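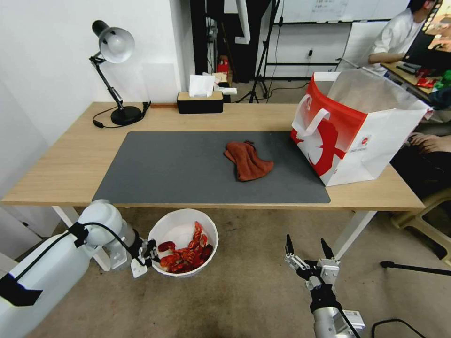 Dilter Desk Mat, Large, Dark Gray

I sell a lot of things for desks, and the one I end up talking about most is the plainest of the bunch. It's a big dark gray mat with rounded corners. You unroll it, you put your stuff on it, and after a day or two you stop noticing it (I mean that as praise!). I've had one on my own desk since November and I'd be annoyed if somebody took it away.

It's large. I really want you to take that in before ordering, as most of the returns I get are from people who pictured something for a keyboard and a mouse. This one covers most of the top of an ordinary desk. Please measure first, and measure the part of the desk you can use, so if you have a lamp with a heavy round base in the back corner, decide now whether it's going to stand on the mat or beside it. I like mine beside. The mat lies flatter and I can pull it forward to wipe behind it.

Size: 1,428 mm wide by 700 mm deep
Color: dark gray, the same on every mat we stock
Corners: rounded, all four
Weight: 778 grams
Comes rolled, in a cardboard tube

About the color. We had a black one for a while and I dropped it, mostly on account of dust and cat hair. Dark gray is a lot more forgiving. It looks especially good on light wood with white legs, where black seemed a bit like a hole in the middle of the desk. Coffee rings wipe off with a damp cloth if you get to them the same day. Leave one over a weekend and you'll need a drop of dish soap and some patience.

Now the thing everybody asks: does it slide? On bare wood, no. On a glossy painted top it can creep a little if you lean on the front edge with both elbows, which I do. Siiri Kļaviņa, who cuts these for us at the Prirnden workshop, told me to wipe the desktop with plain water before laying it and let it dry all the way, and mine has hardly budged. Furniture polish is the enemy here - it leaves a film and the mat will skate right over it.

Getting it flat: when it comes out of the tube it will want to roll back up. Lay it face down overnight and flip it in the morning. In a cold room give it a second night. Don't iron it. A customer wrote to me about ironing hers and it was a sad email, with photos.

I use mine for all sorts of things besides typing. I fold towels on it, wrap presents on it, sort seeds in spring, and set down bags when I come in the door with my hands full. It takes tote bags and grocery bags fine, but a bag with metal feet dragged across will leave a mark, so lift it. Hot pans are out. Mugs are okay.

Can it be trimmed? Yes, with a sharp knife and a metal ruler, from the straight back edge. You'll lose two of the rounded corners doing that, though if you trace around a coin first you can cut new ones. Trimmed mats can't be returned, sorry.

We're making 200 in this batch. Orders go out from Zonach, and if yours shows up with a crease that won't settle after two nights, write to Leonora Javier at the order desk with a photo and she'll send a new one. Keep the tube until you're sure.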